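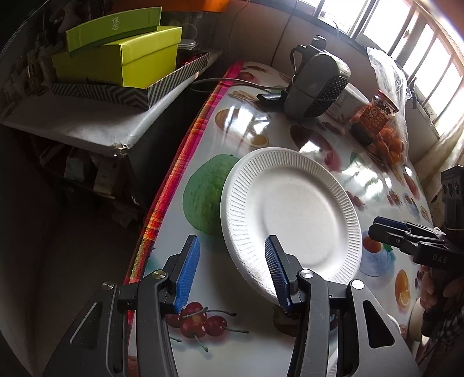

I'd gone to Bremutberg to ask about village suppers, and within a minute we were talking tablecloths. My host has run the Lesidow supper for years, and she swears by the shiny wipeable sort with fruit all over it. "Cherries, berries, the lot," she said. "You spill gravy on a plain white cloth and that's your evening gone. On this one you'd have to hunt for it!"

She's just as firm about throwaway plates (I'd expected a bit of guilt there, and got none). "We had 78 people in August and one sink. You do the washing-up, then." 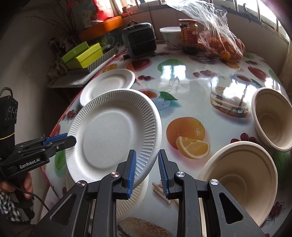
Bowls are another matter, and she'll happily go on about them. She likes them deep, with a good thick rim, so that soup makes it across the room. Her plates go out first and the bowls come after, once she knows who wants pudding. "People always say no and then they want it," she told me, laughing.

I asked what she'd change. More tables, she said, and a second kettle – the old one takes 21 minutes to fill the urn's worth of cups, and everyone wants tea at once.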